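Recording kitchen runs: notes for new club members
Updated 2023-03-23

Everyone in the Zoster group records practice runs before touching the code. Set the arm to its slow speed and check the wrist view first. Clear items are the hardest to judge from up close, so take them last.

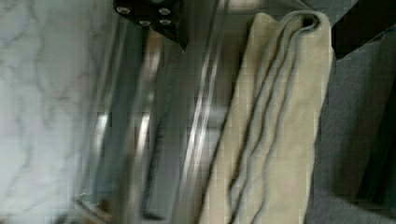
Wrist view, with the tip of the gripper over a clear object and a towel alongside.

Next, lay out the counter. Leave the middle free for the arm to reach across, and keep tall things against the tiles.

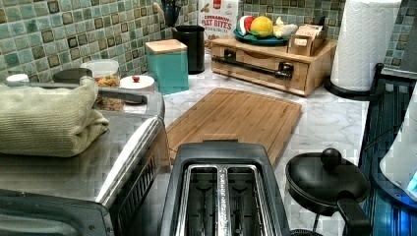 Once the layout is settled, don't shift anything until the batch is done. A batch is 70 runs — Sandra Marsden keeps the log, so give her your run numbers. Stop after eight failed grasps and ask for help.

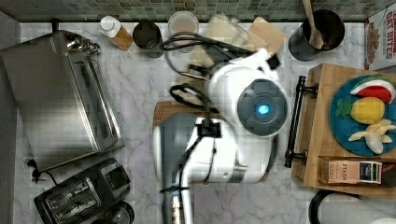 Overhead view. Toy food on the blue plate, right.

Look for loose cable before each start. Nkechi Briggs lost most of a batch in December to a snagged lead.

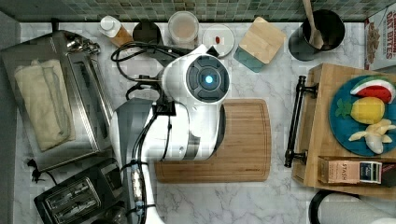
The arm reaching over the cutting board.

Save your runs to the shared drive under your own name. We have nearly 3000 so far.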